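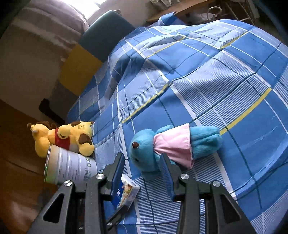
# Ticket 157: right jaw lags when closing on soft items

**Project:** Stiltus (student tidy-up project)
**Opened by:** Fuseini Amoah
**Assigned to:** Heloísa Portela
**Opened:** November 1, 2018
**Status:** Closed, one follow-up

## Problem

On the bed setup, the right jaw starts to close later than the left. With the teal plush in the pink dress, the left pad touches first and pushes the toy sideways. With the can or the small carton the lag is there too, but the grip still holds.

Recorded opening width also jumps. In run 8 the log reads 610 with the jaws fully open, then drops to 0 for a few samples and comes back.

## Steps to reproduce

1. Open the jaws all the way.
2. Bring the gripper in low over the plaid cover, toys between the jaws.
3. Squeeze the trigger slowly.
4. Watch the right pad. Fast squeezes hide the problem.

## Log

**Fuseini:** Swapped the trigger cable for the spare. No change. Put the old one back.

**Heloísa:** Is it the same on a bare table? The cover bunches up and could be dragging on the jaw tip.

**Fuseini:** Tried it on the workbench with nothing under it. Still late, so I don't think it's the cover.

**Heloísa:** Check the pivot screws, both on each side. The outer links should swing freely when you hold the gripper sideways.

**Fuseini:** Lower right one is too tight. The link stays where I leave it. The other three are fine. Backed it off a quarter turn and the jaws now meet in the middle.

**Heloísa:** Good. Put a drop of thread lock on it or it will work loose by next week. What about the zeros?

**Fuseini:** Still there. They show up when I tilt the handle down. Wiggling the sensor plug makes it happen on demand.

**Heloísa:** Then reseat the plug and tie the wire to the handle so it can't pull. Runs 1 to 7 are OK to keep, I looked at the plots. Delete run 8 and record it over.

**Fuseini:** Done. New run 8 has no zeros. Plush picked up on the first try, carton on the second.

## Fix

- Loosened the lower right pivot screw by a quarter turn, thread lock added
- Sensor plug reseated, wire tied down
- Run 8 recorded again

## Follow-up

Plug housing has a small crack. Heloísa to order a new one before the club demo. Leave the tie on until it comes.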